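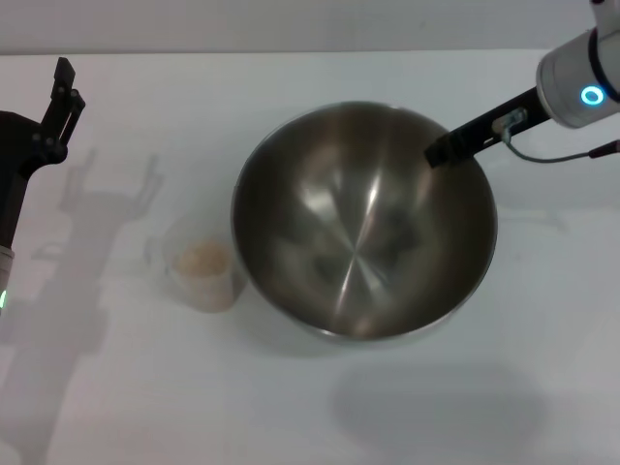 The Bowl Comes First: a Talk with Léonie Pruvost

November
By Aurélien Arnaud
4 min read

Léonie Pruvost has taught baking to beginners since 2000, first in the back of her cousin's shop in Bodin and now in a kitchen of her own in Gover. When I asked her what people learn in the first lesson, I expected to hear about dough. She talked for a long time about the table.

"People arrive with the idea that they will have flour on their hands in five minutes," she said. "I ask them to wait. First we put the bowl on the table, in front of us, and we look at how much room is left."

She likes a large steel bowl, larger than the recipe seems to ask for. Her students often choose a small one at home and then the spoon pushes everything over the rim. Beside the bowl she wants a small plastic cup with the dry ingredient already in it. She prefers a cup she can see through, so the level can be read from the side without lifting it.

"The cup stays close to the bowl, on the left for me," she explained. "If it is far away, you carry it across the table and you drop a little on the way. It is not a tragedy, but then your measure is wrong and you do not know by how much."

I told her that at home I pour from the bag. She was polite about it. In her classes the bags stay in the cupboard once the cups are filled, and every student fills the cups for the whole recipe before the first one is emptied. A simple bread takes three cups in her kitchen. Régis Leclerc, who was her student and now bakes for the school in Skodard, told me later that he still works in this order, even when he is late.

The table itself is white. She had a dark one before, and she does not miss it. "On the dark one I saw flour everywhere and I was cleaning all day. On this one I see the crumbs and the cocoa, and the flour leaves me in peace until the end." She laughed, then added that she wipes it just the same, two times: once with a dry cloth and once with a damp one. The dry cloth must come first, or the flour turns into paste. 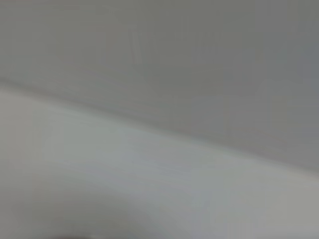 Does the bowl have to be made of steel?

"Glass is also fine, and my mother used ceramic all her life," she said. "I bought steel for the classes because it is light and it survives a fall. At home you should use the bowl you have, if it is big enough."

What she does insist on is that the bowl be dry before anything goes in. Drops of water at the bottom make the flour stick, and the student thinks the recipe is bad. She passes a towel inside each bowl at the start of the lesson, also the ones that were washed the day before.

We finished with the question of order. Pascal Tessier, who shares the teaching with her, puts the liquid in first and adds the dry part by cup. Léonie does the opposite. They have discussed it for two years — in front of the students, sometimes — and neither has changed. "His bread is good," she admitted. "I told him the crust was a little pale."

Her next course for beginners starts after the holidays. Students should bring an apron and a towel, and the cups are provided.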